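Workshop Tips: Comparing Gripper Fingers on a Small Arm

Fingers are the cheapest part of an arm to change and the easiest to compare badly. 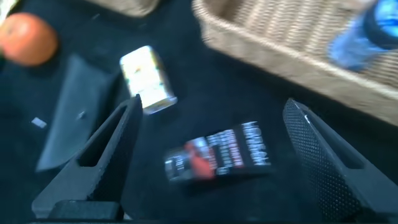 Fix the task before touching the hardware. Ours is clearing small household items from a carpet into a basket. Write down which items are used and keep the same ones for every set of fingers. A crushed carton or a split packet should be swapped for a new one of the same kind.

Choice of items. Include at least one thin box, one round item and one soft item. Thin boxes show how close the tips get to the floor. Round fruit shows whether the pads push an item away before they close. Cloth shows how well the tips pinch. Black packaging on black carpet is a fair test of the camera and should stay in the set, but log those failures separately from finger failures.

Pads. Textured pads hold glossy card better than smooth ones and collect carpet fibre faster. Brush them with a dry toothbrush every 130 grasps. Do not use spray cleaner; it leaves a film, and the next batch of results will be wrong. Lăcrămioara Pop ran 1,064 grasps on the Trunel and Kidden fingers in April, and the only clear drop in the log followed a wipe with glass cleaner.

Slotted fingers. A long slot lets the finger bend a little along its length. This helps on round items and costs some accuracy at the tip. If thin boxes keep slipping, try the stiffer pair before raising the closing force.

Wrist camera. Set the exposure by hand. On a dark floor, automatic exposure opens up until white boxes lose their print. Take the reading from the white item and accept a darker carpet. Blur is a separate fault: shorten the shutter time first, then slow the wrist. Let the arm stand still for a moment before any picture used to choose the grasp point.

Controller. Keep one controller for the whole comparison. We changed from the Birkett to the Gelstead halfway through and had to discard 926 grasps, as the two close the fingers at different speeds for the same setting.

Basket. Approach a wicker rim from above with 7 cm to spare. Side approaches catch the weave. Weigh the basket down if it is empty at the start of a run.

Screws. Check the finger screws when the arm is cold. Viorica Barbu marks each head with a line of paint pen, so a turned screw shows without a driver.

Spare pads go in the drawer under the vice, in pairs, with the date of fitting on the bag.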